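Restbridge Opens Orders for Pelholm Hand-Held Gripper Kit

4 October 2023

Restbridge has opened orders for Pelholm, a hand-held gripper kit intended for laboratories and companies that teach robots to handle household objects. The kit is sold as a matched pair, one gripper for each hand, and is supplied with cables, straps and a carrying case.

The operator holds the grippers and carries out a task directly, such as sorting cutlery into baskets. Recordings of the work are then used to train a robot arm fitted with jaws of the same shape. No robot needs to be present while the recordings are made.

"Our customers asked for a tool that a new operator could pick up and use the same morning," said Corey Halliday, product manager at Restbridge. "Thin items such as chopsticks and knives were the hardest part of the design, and the jaw plates were revised four times."

Pelholm was tested over 11 weeks at Bastach, a training-data service that employs 12 operators. Bülent Ateş, who directed the trial, said the grippers held small utensils reliably but that operators asked for a softer wrist strap during long sessions. Restbridge has confirmed that a revised strap will be included with all orders.

The kit may be bought outright or leased for a minimum of four months. Deliveries will begin later in October, and customers will receive seven hours of remote instruction with each purchase. Orders and requests for a demonstration may be submitted through the Restbridge sales office.

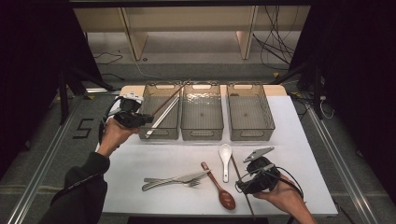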